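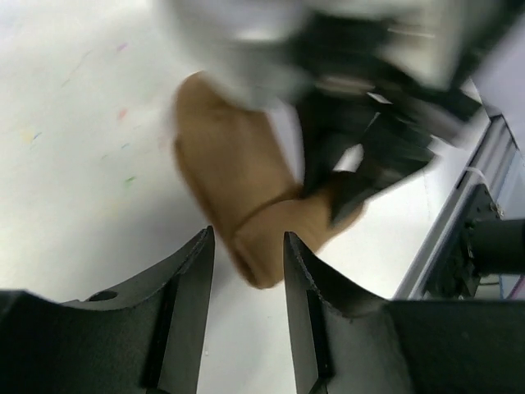

4. Handling soft goods with two arms

Gripper fingers on the Driden cell are inspected before each shift and again after any collision, however light. Look first at the upper edge of each finger. A rough, speckled edge like the one on the right finger must be entered in the wear log. Marks on the tabletop, such as the small pink and green ones beside the fingers, are logged separately under "Surface".

4.1 Before starting

1. Press the emergency stop and check that both arms report a stopped state.
2. Check both fingers on each gripper for cracks and loose fixings.
3. Run a hand along the front rail and check that every base mount is tight.
4. Wipe the table with a dry, lint-free cloth.
5. Release the emergency stop and home the left arm, then the right.

CAUTION: Keep hands, sleeves and lanyards outside the walls whenever the arms are powered. Reaching in to straighten a sock is not permitted, even at reduced speed.

4.2 Gripping

Set the grip force to level 2 for knitted items. Level 9 and higher settings are for rigid parts only. The item should hang freely before the arm starts to travel. 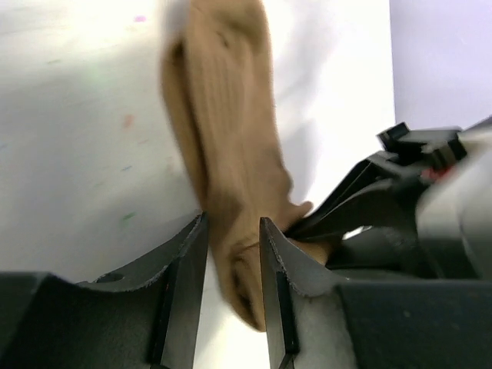
Figure 4-1. Ribbed sock at the gripper, lower end between the two fingers.

If the fabric catches on a fingertip, stop the cycle and open the gripper from the pendant. Do not pull the item free by hand.

4.3 Shared zone
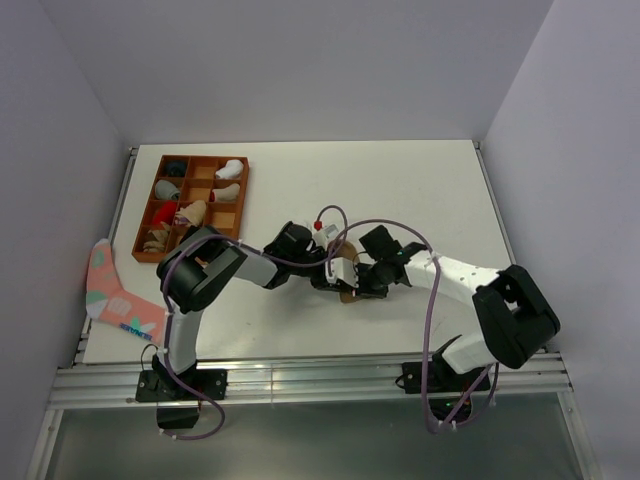 The middle of the table is a shared zone, and only one arm may enter it unless the program is in handover mode. In handover mode both grippers may hold the same item, as with the tan sock between the two arms. Travel speed in this mode is limited to 50 mm/s. The limit is set by the site safety lead, Parveen Samarakoon, and may not be changed from the pendant.

1. Select HANDOVER and wait for the prompt.
2. Confirm that the cable loops on both arms are clear of the joints.
3. Close the receiving gripper fully before opening the other.
4. Move the released arm out of the shared zone before selecting SINGLE.

Note: Leave enough slack in the cables for full wrist rotation. Re-tie them if a loop can reach the tray.

4.4 Pausing with an item held

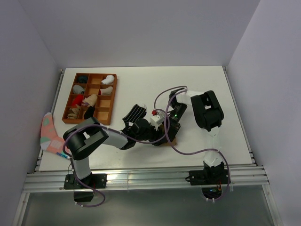 Figure 4-2. Striped sock in the left gripper. Sorting tray at upper left, with empty compartments in each row.

A paused arm is still powered. Treat it as moving. For pauses longer than 11 minutes, set the item down, park both arms and press the emergency stop. Record the pause in the shift sheet with your initials.

Questions about this section go to Rezaul Munasinghe. For replacement fingers, see section 9.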